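Reheating Frozen Meals Without Ruining Them
Posted October 2010 in Kitchen Tips

So my freezer is full again. Every fall I get the big pot out, cook like I'm feeding a hockey team, and then spend the next few months eating my way back down to the ice cube trays. I also buy boxed dinners (Baletti, mostly, the ones in the plain carton from the store over on Dresero) for nights when I can't face chopping an onion. One way or another, a lot of what I eat gets heated up twice. I've gotten pretty good at it, and I've wrecked enough lasagna on the way to feel like I'm allowed an opinion.

Thaw it first if you possibly can

I know, I know, the whole point of a frozen dinner is that you forgot to plan dinner. But anything thick does so much better if it goes from the freezer to the bottom shelf of the fridge the night before. Put a plate under it. I skipped the plate with a container of beef stew and had to take the vegetable drawer out and wash it in the bathtub.

If you forgot, a sealed container can sit in a bowl of cold water in the sink. Change the water every half hour or so. Please don't leave it out on the counter all day while you're at work, even in January, even if your kitchen is freezing. And once it's thawed in that sink bowl, cook it right then.

Soup and chili are the exceptions. I run hot water over the outside of the tub just until the block slides loose, drop it straight in the saucepan with a splash of water, put the lid on and keep the heat low. It looks ridiculous, a big brick sitting there in the pan, but it gets there.

The toaster oven beats the microwave for anything with a crust

I fought this one for years! I had a microwave, it was fast, why would I want another thing on the counter. Then I got my little Falline for $19 at a yard sale and now I use it nearly every night. Pizza, pot pie, breaded chicken, anything with cheese that's supposed to be brown on top. The microwave turns all of those to wet cardboard.

Preheat it, though. They heat fast enough that people figure they can skip that part, and then the bottom of the pot pie comes out pale and sort of gluey. Five minutes is plenty. And give it some elbow room on the counter, with nothing pushed up against the back or sides, no bread bags, no dish towels. The top of mine gets hot enough to melt a plastic lid, ask me how I know.

Cover loosely with foil for the first half and then take the foil off. That's pretty much the secret to casserole. Don't let the foil touch the heating elements or the walls, and don't line the crumb tray with it either, unless your manual says that's okay. Mine says no in capital letters.

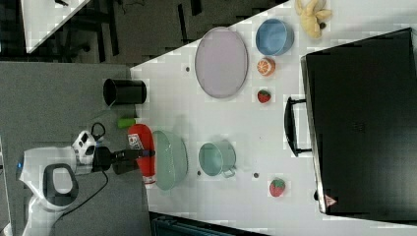 A reader wrote in to say that foil never worked for her mac and cheese, it stuck to the top and pulled all the good part off when she peeled it back. What she does is lay a piece of parchment right on the food and then put the foil over that, crimped around the rim. She also stirs a couple of spoonfuls of milk in before it goes in the oven, and she says it comes out creamy again and not grainy.

Okay, I tried it and she's right about the milk. I'd only add that you want to keep the parchment trimmed so it doesn't stick out past the foil. Paper and a hot element are not friends.

Figure out your own times

The number on the box was written for somebody else's oven. A Baletti family-size baked ziti says one thing on the side and takes up to 43 minutes in mine, depending on how frozen it was and whether I opened the door to look at it (I always open the door to look at it). When you find a time that works, write it on a piece of masking tape and stick it inside the cupboard door. Mine looks like a bulletin board in there but I never have to guess on enchiladas.

Get a cheap probe thermometer, too. You want the middle of leftovers at 165 at the very least. I like a thick lasagna hotter than that, and last week's read 174 right in the center and was perfect, bubbling at the corners, not dried out. Poke it in a couple of places. The edges lie to you.

If everyone's eating at different times, 200 degrees will hold a covered dish nicely for a little while. Not all evening. After an hour the noodles start to go to mush and you may as well put it away.

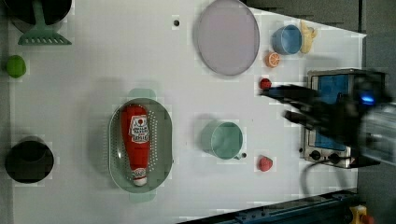

Toaster oven, colander and a little red fruit

Dishes that can go in and dishes that can't

Never take a glass dish from the freezer and put it in a hot oven. Not even the good heavy kind. I had one go off like a firecracker and I was picking bits out of the racks for days. Thaw it all the way or move the food to a metal pan.

What I do now is line a baking pan with plastic wrap, freeze the casserole in it, then pop the whole frozen block out, wrap it up tight and put the pan back in the cupboard. When it's time to eat, the plastic comes off and the block drops back into the same pan. It fits exactly, of course, and I'm not short a pan for two months. TAKE THE PLASTIC OFF. Yes, I've done that one too. Check the bottom.

Black plastic trays from the store are a mixed bag. Some say oven safe up to a certain heat and some are microwave only, and they look exactly the same. Turn it over and read it. If it doesn't say anything I scrape the food into something else.

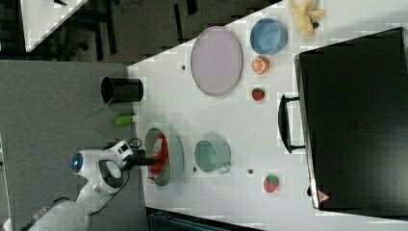

Colander with a red snack bag in it, teal pot alongside

Vegetables, rice and other stuff that goes wrong

Frozen vegetables in a reheated dinner turn to water. If I'm stirring some into leftover pasta I run them under warm water in a colander first, shake them hard, and let them drain while the pasta heats. Give the colander another good bang on the side of the sink before you tip it out.

Rice: sprinkle water on it, cover it tight, and leave it alone. Get it in the fridge fast after you cook it the first time, spread out shallow so it cools, and only reheat it once. Rice that sat out overnight goes in the trash at my house, no discussion.

Mashed potatoes want butter and a low heat. Fried things want a wire rack with a pan underneath so the bottoms don't steam. Gravy will look broken and awful when it thaws, and then you whisk it hard over the burner and it pulls itself together.

Anything with sour cream or a lot of cream in it, I leave the cream out before freezing and add it at the end. Same for fresh herbs. And taste it before you serve it! Frozen food goes kind of flat. A squirt of lemon juice, a shake of hot sauce, or a spoonful of that Azimi pepper relish if you can find it, and it tastes like you made it today. 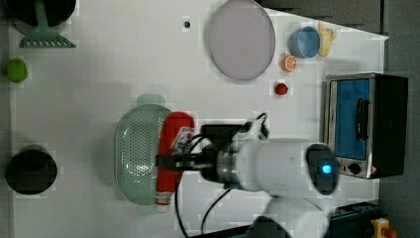

Red bottle, green colander

Labels

Last thing and then I have to go deal with the laundry. Label it before it goes in the freezer. You think you'll remember. Marinara and chili look identical frozen, and so do chicken stock and apple juice, and I have thawed the wrong one of each. Name, month, and whether it's already cooked. I use masking tape and a laundry marker, and I put the tape on while the container is still dry and at room temperature, otherwise it curls up and falls off and you find it stuck to the peas.

Next time I want to do bread and rolls, which have their own set of problems. If you've got a trick for frozen bagels, put it in the comments. Mine keep coming out like hockey pucks.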